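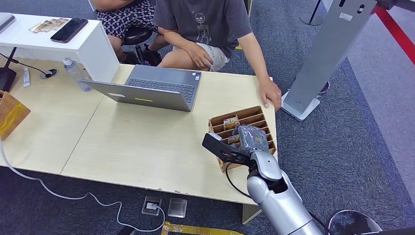 A sorting rack is a shallow tray divided by thin strips into parallel compartments, used to keep small articles apart on a table or a counter. It is known also as a slat tray and, in some older shop catalogues, as a packet rack.

Construction

Most sorting racks are made of plywood. The strips, called slats, are glued or pushed into grooves. A common size has 6 compartments, all of equal width. In some racks the slats run diagonally, so that flat packets can lean without covering one another – this pattern is often chosen for snacks, tea and seed packets.

Use

Racks are found in homes, offices and small shops. In the market of Drustport, sellers of dried fruit used them from the 1950s, and a rack held up to 100 packets. In the home it is more usual to keep only a few things in it, with the open side towards the person who sits at the table.

Care

Plywood should be wiped with a cloth which is nearly dry. Loose slats are fixed with wood glue and left for one night.

This site uses cookies. By continuing you accept our cookie policy.

Comments (2)

Kai-wen Lam: In Dumau we always called it a packet rack, never slat tray.

Nikola Bednarek: Please add how to remove old glue from the grooves. Mine has hardened and the new slat does not go in.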